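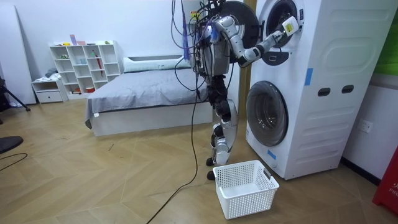 The rule about cables was older than the machine, the reply from Postby said, and it would stay where it was, on page 3 of the standard. No lead was to cross the floor where a person might walk. If one had to, the person was to be told before the work began and again when it ended.

She read it twice at her desk in Friesen. She had asked for an exemption, for home laundry work only. She had written that the robot never went far from the washer, and that 8 households had agreed to it in writing.

Postby had an answer for that too. Agreeing on paper in December was one thing, it said. Getting up at night for a glass of water was another.

She opened the checklist and went to item 5, arm inside a drum. It said the drum must be stopped and the operator must be within reach of the switch. She had written that one herself and had never thought to ask where the operator's feet would be.

She typed a new line under it. Operator to stand clear of the lead. Then she withdrew the exemption, saved the file and went to find her coat.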